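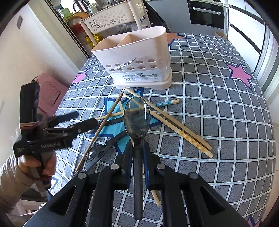

Chopsticks up or chopsticks down?
Kitchen Storage board, 5 replies

prindetti_39
2024-09-29
Settle this for my household. New utensil holder, two compartments, drainage holes, sits on a drip tray. I say chopsticks go in tips up. My partner says tips down, "like pencils." We have been married nine years and this is the thing.

stubbs
Tips up. You eat off that end. Why would you park it in the puddle?

MelvilleAnnapurna
Tips down, sorry. With tips up, every hand that reaches in grabs the part that goes in your mouth. I have two kids and I have seen those hands.

stubbs
Then pick them up by the sides like an adult.

MelvilleAnnapurna
My adults are six and eight.

lesego_m
Bigger question is whether any of them match. Ours are plain ones, flowery ones and a blue one whose partner left us in June. I'd give the spoons one side and the chopsticks the other, and let the direction sort itself out.

prindetti_39
Ours don't match either. I've been laying them on the table to find pairs and it's like a very slow card game. Spoons getting their own side is good, though. I'm taking that and claiming I thought of it.

S_Ansari
Whichever way you go, empty the drip tray. I left mine for a month at the old place in Runumbridge and had to throw out the whole thing. Also peel the label off before it gets wet, or you'll be scrubbing glue until you retire.

stubbs
Tray advice is correct. Still tips up.

prindetti_39
Partner has read the thread and says Annapurna is the only serious person on this site.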